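**Is it worth painting a small room dark, or will I hate it by November?**

Posted by Nisine

Okay, I need people who have lived with a dark room. We have a den that faces north, 14 feet on the long side, and I've fallen hard for a deep brown. Chocolate, almost. The floor is reddish wood with a lot of orange in it and I can't afford to refinish it, so whatever goes on the walls has to get along with that.

My sister thinks I'm nuts and says a small dark room feels like a closet. My husband doesn't care as long as he isn't the one holding the roller. I've put three sample squares up and they look completely different at breakfast and at 9 p.m., which is making me doubt everything! 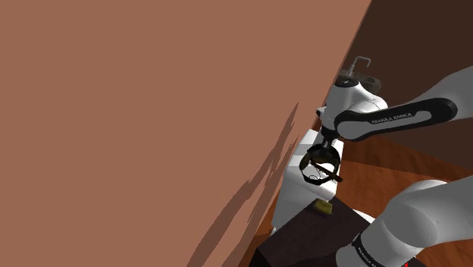 *Very dark brown wall, reddish-brown floor, lighter terracotta brown next to it.*

I keep going back to that terracotta. Could I do it on one wall and the dark on the other three? Or is that too much brown? I have $57 left in the paint budget after primer, so I get one shot at this.

---

Posted by Parsa

Do it! We did our dining room in a brown so dark that the guy at the paint counter asked me twice if I was sure, and I've loved it for four years. A north room is never going to be bright anyway, so you may as well make it cozy.

Things I learned the hard way: get flat or matte, not eggshell, or every patch and dent will show when the lamps are on. Tint your primer (they'll usually do it if you ask). Plan on two coats and expect the first one to look awful — streaky, blotchy, you'll want to cry. Keep going.

On the floor, orange wood likes a brown with a little red in it. A brown that leans green or gray will make the orange shout. And yes to terracotta on one wall, but I'd pick the wall you see from the hallway.

---

Posted by Mikum

just paint it white

---

Posted by Adell

I'm going to disagree a little with Parsa, sorry! Dark walls are great but the lighting has to come first, and with a budget that tight I'd hold some back for bulbs. One ceiling light in a dark room is miserable. You want a couple of lamps down low, with warm bulbs.

Your samples are changing because of the light, and that happens even with plain white.

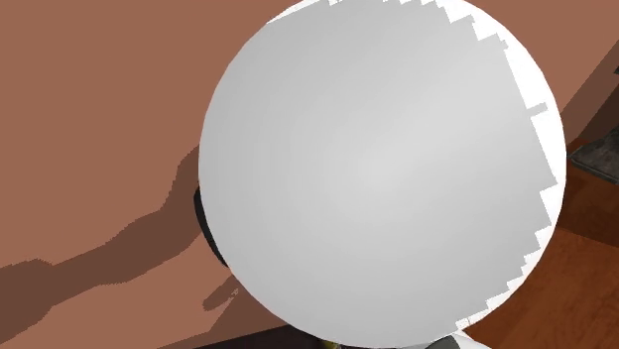

*Bright white down the right side, medium gray toward the left.*

So paint your samples on big pieces of poster board and move them from wall to wall for a few days. Mine were 50 cents each at the dollar store. Check them next to the baseboard too, right down by the floor, and check them at night with only the lamps on. If you mostly use the den in the evening, then the evening color is the one to go by and I wouldn't worry much about breakfast.

I'd skip the accent wall. If you still want the terracotta later, get it in a rug or some curtains.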